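Nutrition and Health: Course Handout 4
Dietary Iron
Instructor: Banafsheh Najafi

Iron is a mineral the body uses to make hemoglobin, the protein in red blood cells that carries oxygen from the lungs to the tissues. A smaller share is held in muscle, and the remainder is stored, mainly in the liver.

Food contains iron in two forms. Heme iron is found in meat, poultry and fish and is absorbed fairly easily. Non-heme iron is found in beans, lentils, leafy greens and fortified cereals. Its absorption depends more heavily on what else is eaten at the same meal. 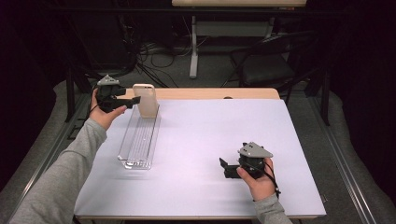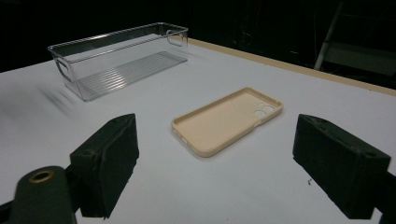
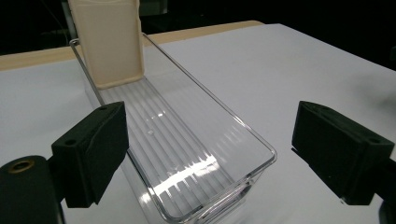 Clear plastic tray or bin on a white tabletop.

Vitamin C increases the uptake of non-heme iron. Tea and coffee reduce it when taken with food. Students should be able to plan one meal that applies both points.

Low iron stores may cause tiredness, pale skin and shortness of breath. These signs have many other causes, and a blood test is required to confirm a deficiency. Supplements should be taken only on medical advice, as excess iron is harmful.

Reading: Course reader, Chapter 10, with the table on page 76.
Written answers are due Wed 1 May at the Harries Building front desk. Late work will not be graded without prior approval from the instructor.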